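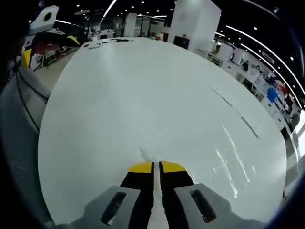

図7-1 光沢のある白色天板と、その上に残った白色の小片。右半分に照明の反射が出ている。

第7章 天板面の片づけと残留物の確認

7.1 本章の範囲

本章では、共用の打合せ室や休憩室に置かれる机のうち、白色で光沢のある天板をもつものを対象に、使用後の片づけ、残留物の確認、拭き取りまでの手順を扱う。椅子の張地の手入れは第8章、床面は第9章で述べる。天板の補修と再塗装は本書の範囲に含めない。

第6章までに、乾拭き、水拭き、洗剤拭きの区別と、布の折り方、面の替え方を学んだ。本章はその技能を前提とする。布の扱いに不安のある者は、先に第4章の実習を済ませておくこと。

本章で使う用語は次のとおりである。

天板面：机の上面のうち、物を置くことのできる部分。縁の丸みが始まる線までをいう。
残留物：使用後の天板面に残った、備品に該当しないもの。紙片、消しゴムの屑、食品の粉、繊維の塊などを含む。
置き物：使用者が意図して置いた小物。持ち主が不明であっても残留物とは区別する。
低対比残留物：天板面と明度および色相が近く、輪郭による識別が難しい残留物。
付帯線：机上または机の周囲に渡された電源線、通信線などの総称。

7.2 白色天板で見落としが起こる理由

濃色の天板では、白い紙屑や粉は容易に目につく。白色の天板では事情が逆になり、暗色の小物は離れた位置からでも見えるが、白い残留物は近づいても見えにくい。図7-1の手前にある小片は、色が天板とほとんど変わらない。識別の手がかりになるのは、表面の柔らかな質感と、わずかに落ちた影である。一方、天板の奥の縁に近い側には暗色の小さな物が短い列になって並び、その右に少し離れて赤い小さな物がある。これらは天板との対比が大きく、手前の小片より遠い位置にありながら、先に目が向く。

点検者の視線は対比の大きいものに引かれる。そのため、奥の小物を確認した時点で天板全体を見終えたと判断し、手元の残留物を残したまま拭き取りに移る例が多い。拭き取りの際に粉状の残留物が布に巻き込まれると、白い筋となって広い範囲に伸びる。乾いてから再度拭くことになり、作業時間が増える。

光沢もまた見落としの要因である。反射の強い部分では天板の地の色が見えず、残留物の影も消える。図7-1では右半分に明るい反射が幾筋か走り、右下へ斜めに伸びている。この範囲に同じような小片があったとしても、同じ位置から見つけるのは難しい。点検の際には立つ位置を変え、反射の位置を移してから再度見る必要がある。

7.3 観察の基本

7.3.1 視点の高さ

最初の観察は立った姿勢で行い、天板の全体を視野に入れる。次に腰を落とし、目の高さを天板面に近づけて、面をすかすように見る。低い視点では粉や紙片の厚みが影として現れる。視線と天板面のなす角は20度を標準とする。これより大きい角では影が短くなり、小さい角では奥の面が反射で覆われやすい。

7.3.2 見る順序

長方形の天板では、手前の辺に平行な帯に分けて順に見る。円形または楕円に近い天板では、縁に沿って一周したのち、中央へ向かって進む。縁の曲がりが強い天板では、面の傾きが変わる位置で反射も変化するため、縁の近くは一方向からの観察で済ませない。

手元は最後に回さず、最初に見る。手元の面は点検者の身体や道具の影に入りやすく、後回しにすると観察そのものが省かれることがある。

7.3.3 線状の模様の判別

天板面に細い暗色の線が見えるとき、その正体は一様でない。継ぎ目、きず、付帯線のいずれもが似た見え方をする。図7-1の右側にも斜めに伸びる細い暗い線があるが、この図だけではどれに当たるかを決められない。判別は次の順で行う。

まず視点を左右に移し、線の見え方を比べる。面から浮いた線材であれば、背後の面に対して位置がずれて見える。ずれが認められない場合は、乾いた指先で線を横切るように軽く触れる。段差が連続し、縁から縁まで通っていれば継ぎ目とみなす。途中で途切れ、深さが変わるものはきずとして記録する。触れる前に布で拭いてはならない。付帯線であった場合、布が引っかかり、接続された機器が動くおそれがある。

7.4 残留物と置き物の区別

片づけの作業者が最も多く判断を求められるのは、小さな物を取り除いてよいかどうかである。本書では、次の基準を用いる。

（1）列、重なり、等しい間隔など、配置に規則が認められるものは置き物として扱う。
（2）単独であっても、成形された部品、文具、容器、ふたなどは置き物として扱う。
（3）形が定まらず、崩れ、丸まり、粉状のいずれかに当たるものは残留物として扱う。
（4）（1）から（3）のいずれとも決められないものは、動かさずに位置を記録し、責任者に確認する。

この基準を図7-1に当てはめると、奥の暗色の小物は短い列をなしており、（1）に該当する。赤い小さな物は、図からは形が読み取れないため（4）とする。手前の白い小片は粉状とも、しわになったものとも見えるが、いずれであっても（3）に該当する。

置き物を移動して拭く必要があるときは、移動前の位置を略図に記し、拭き取り後に同じ順序で戻す。受け皿にまとめて入れると順序が失われるので、列をなすものは列のまま平らなトレーに移す。

7.5 小片の取り上げ

低対比残留物は、拭く前に取り上げる。方法は残留物の状態によって選ぶ。

紙片や繊維の塊のようにまとまりのあるものは、つまんで真上に持ち上げる。水平に引くと端がちぎれ、細かな屑が残る。光沢面では小片が滑りやすいため、つまむ位置は小片の両側に均等にとり、片側から押さない。先端の柔らかいピンセットなどを用いる場合も、天板面に先端を立てず、面に軽く沿わせてから閉じる。

粉状のものは、つまむと崩れて広がる。厚紙の縁を面に当てて集め、別の厚紙で受ける。集める方向は付帯線のない側とし、縁の丸みにかかる手前で止める。丸みを越えると粉は床に落ち、床面の作業がやり直しになる。

状態が判断できないときは粉状とみなす。まとまりのあるものを厚紙で集めても支障はないが、粉をつまむと後の工程に影響が出る。

取り上げた後、小片のあった位置を低い視点から再度観察する。跡が残っている場合は、その範囲だけを先に乾拭きし、布の面を替えてから全体の拭き取りに移る。

7.6 付帯線と周囲の家具

机の周囲に垂れた線は、片づけの動作の妨げになる。図7-1の左側では、黒い線が緩やかな弧を描いて左上から垂れ、天板の左の縁の中ほどへ向かっている。このような配置では、作業者は線のある側に立たず、反対側から腕を伸ばして作業する。腕が届かない場合は、線の下に手を通さず、机を回り込んで位置を変える。

線を束ねる、抜く、机の下に落とすといった処置は、片づけの作業に含めない。束ね方の指定がある室では、その室の手順書に従う。

灰色や黒の布張りの面が机に接しているときは、拭き取りの水分と粉が移らないよう、天板の縁との間に手のひらが入る間隔をとる。家具を動かせない場合は、縁の手前で布を止め、残りを乾拭きで仕上げる。

7.7 事例：カシンディエ研修棟における点検の記録

カシンディエ研修棟では、白色天板の机を置いた室について、片づけ後の再点検を行っている。ナフラ・オコスとデニス・サングがまとめた記録では、12月の再点検で429件の残留物が報告された。記録票には、位置、色、状態、発見した視点の高さを記入する欄がある。

記録の整理にあたり、オコスは天板を手元、中央、奥、縁の四つの区域に分けた。手元の区域で見つかったものの多くは白色または淡色であり、立った姿勢での観察では見つかっていない。奥の区域では暗色の小物の報告が目立ったが、その大半は7.4の基準で置き物に分類し直された。分類の変更は、点検者と責任者の双方が票に署名したうえで行っている。

この結果を受けて、同棟の手順書は次の点を改めた。第一に、手元の区域の観察を工程の先頭に置いた。第二に、低い視点での観察を必須とし、票に確認欄を設けた。第三に、机一台の片づけに充てる時間を15分と定め、観察の時間をその中に含めた。改定前は拭き取りの時間のみを定めていたため、観察が短縮される傾向にあった。

7.8 実習の準備

実習は二人一組で行う。一人が作業者、一人が記録者となり、机一台ごとに交代する。用意するものは、乾いた布、湿らせて固く絞った布、厚紙二枚、先端の柔らかいピンセット、平らなトレー、記録票、筆記具である。布は白以外の色を選ぶ。白い布では、付着した白色の残留物を確認できない。

室の照明は普段の使用時と同じ状態とし、観察のために照明を追加しない。窓のある室では、ブラインドの開き具合を記録票の備考欄に記す。反射の位置は外光によって変わるため、同じ机を別の時刻に点検した票と比べるときに必要となる。

記録者は作業者の観察が終わるまで発見の有無を告げない。作業者が観察の終了を告げた後、記録者が同じ机を逆の順序で観察し、双方の票を照合する。票に差があった箇所は、7.5の取り上げに移る前に二人で再度確認する。

略図は天板の外形から描き始める。縁の丸い天板では、外形を長方形で代用しないこと。位置は手前の縁からの距離と、左右の縁のうち近いほうからの距離で示す。置き物は輪郭のみ、残留物は斜線、判断を保留したものは二重の輪郭で表す。

次節では、この略図の描き方を詳しく扱い、続いて拭き取りの経路の決め方に進む。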